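Kollico simulation kit: progress report for August
Prepared for Wollard by Hina Afridi

We are now well into our review of Kollico, the kit that gives you ready-made rooms and furniture for practising two-armed robot tasks on a computer, and I'm pleased to say it has been a very good month. Setup took us a morning. The last kit we tried ate most of a week, so this was a lovely surprise!

The grant asked us to find out whether a small team could use the kit without a graphics specialist. So far, yes. Brito built 12 kitchen layouts from the supplied parts, changing wall finishes, floors and cabinet colours between them, and we have run 2000 attempts at the door and drawer tasks across the set. All of it went through on the one desktop machine you paid for last year.

The tall cabinets have had most of our attention. They come with more than one kind of handle, and a long rod asks for a very different approach from a short pull lower down. We were keen to see how the kit coped with both on the same piece of furniture (very well, I'd say, and it saves us modelling our own).

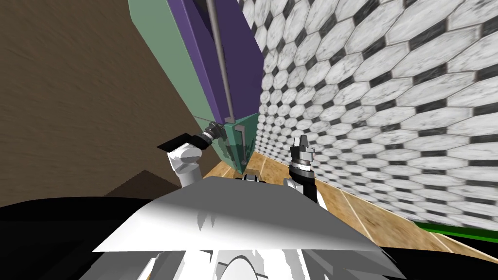 Cabinet task in Kollico, robot's-eye view: right gripper open below the small lower handle, with the long grey rod on the purple door further up.

Camera views have been the other big job. We can place the viewpoint on the robot and tilt it as far as we like, and Ellema has been testing how much tilt our software can take before it loses track of a handle. Roughly 40 degrees seems to be the limit at present. I think we can do better with more varied practice rooms, and she is already making them.

Two grumbles. Shadows on the robot's white parts can come out patchy, and the manual is thin on how to set door stiffness. I wrote to the makers about both and had a friendly, useful reply on the stiffness question. The shadows are still open.

Spending is on plan. We have used 8 of the licence seats and don't expect to need more. Next month we move on to drawers that stick, and then the first runs with both arms pulling at once, which I can't wait to show you.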